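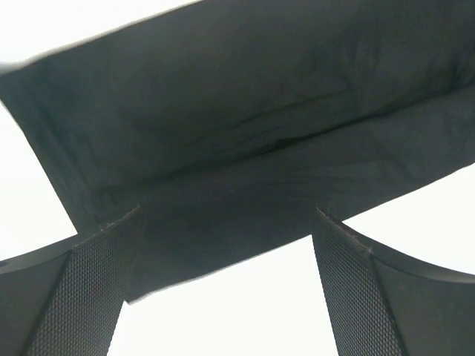
Flurina Moser wrote to say that her back door sensor reports "open" every night at 3 a.m., that the door is shut every time she goes down to look, and could I please do a page on how to put these things up properly before she takes a hammer to it.

Put the hammer away, Flurina. It sounds like a gap problem, and gap problems are cheap.

Fitting door and window contact sensors

I did my own house in Plakstead over one long evening: eight sensors, a Wavero hub, and the adhesive pads that came in the box. I then did it again in July, when half of the adhesive pads let go. What follows is the second version.

What you need

The sensors and their magnets
Rubbing alcohol and a clean rag
A pencil
A ruler with millimeters on it
A small Phillips screwdriver
Painter's tape
A stepladder you trust

Step 1: Pair everything at the kitchen table

The manual tells you to mount first and pair second. The manual was written by someone who enjoys standing on ladders. Sit down, put the hub where you can see its light, and pull the battery tab on one sensor at a time. With my Sison contacts you hold the side button until the light blinks green, and then the hub gives a chirp of mild disapproval. Write the name on a piece of painter's tape and stick it to the sensor before you touch the next one. "Sensor 4" is a fine name until you're in your socks trying to remember which window that is.

Name them for the place and the floor. "Kitchen window, left" is good. "Small one" is what I called mine, and I've since learned I own several small ones.

Step 2: Change the installer code

While you're sitting down, go into the settings and change the installer code. Mine arrived set to 881, which was also printed in the quick start guide and on a sticker under the lid. Pick something else, and skip your house number.

Step 3: Find the right spot with tape

The sensor goes on the fixed part, meaning the door frame or window frame. The magnet goes on the part that moves. Put both near the edge that opens, as far from the hinges as you can manage, and high enough that the dog can't form an opinion about them. There is usually a small line or arrow on each piece. The two marks should face each other.

Tape them up loosely. Close the door and measure the gap. The box may promise you a generous distance, but I aim for 8 millimeters or less on wood and tighter than that on steel doors, which like to pull the magnetic field off somewhere unhelpful. If the trim sticks out and leaves the two halves at different heights, use the plastic spacer. It's the little gray block you thought was packaging. Check the trash.

Now open and close the door ten times like a person who has lost their keys. Watch the app. Every open should say open, and every close should say closed. Then lock the door and push on it from the inside. If the reading flickers, move the magnet closer and start over.

Flurina, the push test is the one for you. An old door can shift in its frame as the house cools overnight, and a magnet at the far end of its range will drop out when that happens. A spacer behind the magnet should settle it. 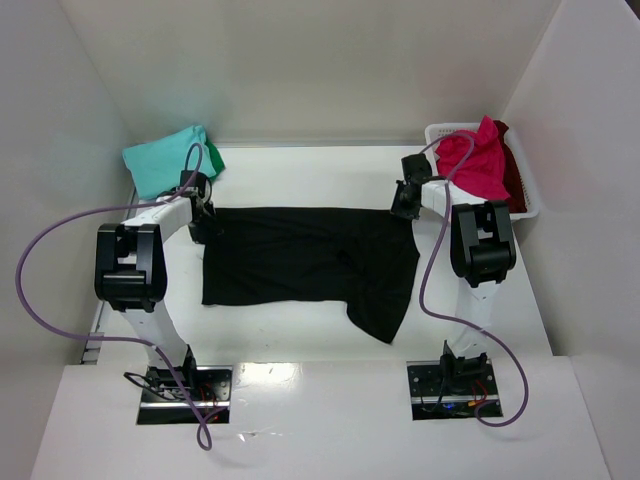
Dark garment laid flat on a white table between two robot arms.

Step 4: Mount them for real

Draw around each piece lightly in pencil, then take the tape off. Wipe the surface with rubbing alcohol and let it dry completely. This is the step I skipped the first time, on the grounds that my window frames looked clean. They did look clean. They had a coat of kitchen grease on them you could have signed your name in.

Press each piece on and hold it for a full minute. It's a long minute. Leave the window alone for the rest of the evening before you start testing it again.

If the paint is flaking or chalky, use the screws. Take the back plate off, mark the holes, drill shallow pilots and go gently with the screwdriver. On vinyl windows, don't screw anything into the frame: you may void the warranty, and you may find out where the water drains by redirecting it. Adhesive only on those.

Step 5: Set the entry delay

Each door needs to be set as either "entry" or "instant." Entry doors give you time to reach the keypad. Everything else, windows included, should be instant. I set mine through Duveo, where the option lives under Zones, then Advanced, then a menu that looks like an advertisement.

Choose a delay you can meet with a bag of groceries in each arm. The siren on my hub is rated at 95 decibels, and I have heard all of them at close range with a carton of eggs.

Step 6: Test the whole thing

If you have a monitoring company, call and ask them to put the account in test mode. Warn the neighbors as well. Arm the system, wait for the exit delay to run out, and open one window. Let the siren sound, disarm, and check that the name in the log matches the window you opened. Do the same for every sensor in the house, which is tedious, and is how I found that my bathroom and my garage had traded places.

Put new batteries on the shopping list while you're thinking of it. My sensors take a coin cell each, and the low battery warning has a strong preference for the middle of the night.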